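Opening up the old tower

I have been looking forward to this all week! A friend at work was clearing out a cupboard in the Brastley office and asked if anyone wanted an old desktop before it went to the tip, and I'm afraid my hand went up before she'd finished the sentence.

It's a proper tower with Dell on the motherboard, and I love how these office machines are laid out. Blue plastic carriers for the drives, a big grey shroud across the top of the insides, and a graphics card already in its slot (I wasn't expecting that). The processor is out and the socket is sitting there with its metal frame up - so my first job is finding a chip that suits the board. Wagner Nogueira at the repair café in Fahy has a drawer of them and has promised me a rummage.

After that I want more memory, a fresh drive and a good clean. I've put aside 55 pounds for the lot, and I'd like it running by December so my nephew can have it for his music. He's already asked me three times whether it will have lights. It will not have lights.

If you've never taken the side off a computer, do have a go. Lay it flat, unplug everything first and take your time - it's such a nice way to spend an evening.

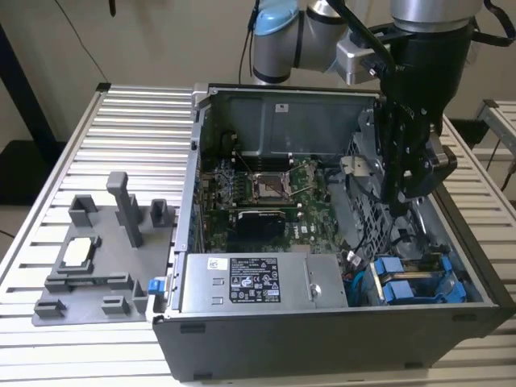

Do I need to put new thermal paste on when I fit a second-hand processor?

Always put on fresh paste. Wipe the old stuff off with a lint-free cloth and a little isopropyl alcohol, let it dry, then add a small blob in the middle before the cooler goes on.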